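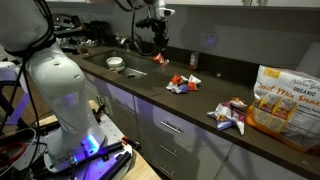

Novedades del proyecto Nusero: la cocina sigue en pie

Llevamos desde febrero enseñando a un brazo robótico a ordenar aperitivos, tarea que cualquier niño de cuatro años domina y de la que se aburre enseguida. El brazo no se aburre. Quienes lo teleoperamos, sí.

El método tiene poco misterio. Una persona se sienta ante los mandos, mueve la mano y el robot repite el gesto en la encimera. Cada intento completo se guarda como demostración. Van 414 y el objetivo para esta fase son 2000, aunque en la oficina de Cuevas alguien escribió 3000 en la pizarra y todavía no sabemos si iba en serio.

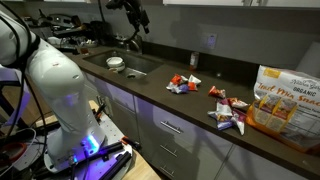
Lo más difícil de explicar a los operadores nuevos es que no deben hacerlo demasiado bien. Si todos agarran el paquete por la misma esquina y a la misma velocidad, el modelo aprende esa esquina y poco más. Pedimos, por tanto, cierta torpeza natural, y en eso el equipo ha respondido con generosidad. 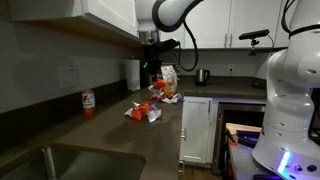

El envoltorio arrugado es un adversario serio. Brilla, se dobla y nunca presenta dos veces la misma forma, de modo que el operador tiene que decidir por dónde entrar con la pinza en cada toma. A eso se suma la bolsa blanca alta, de pie hacia el fondo de la encimera, que obliga a bajar con los dedos apuntando hacia abajo y bastante paciencia. Con el software de control Jaretti 2 se nota menos retardo en la muñeca, y también se oyen menos palabrotas en las grabaciones.

El próximo turno de teleoperación será en el laboratorio de Wotetti. Para apuntarse basta con responder a este boletín. No hace falta experiencia; los aperitivos son material de trabajo y no se comen.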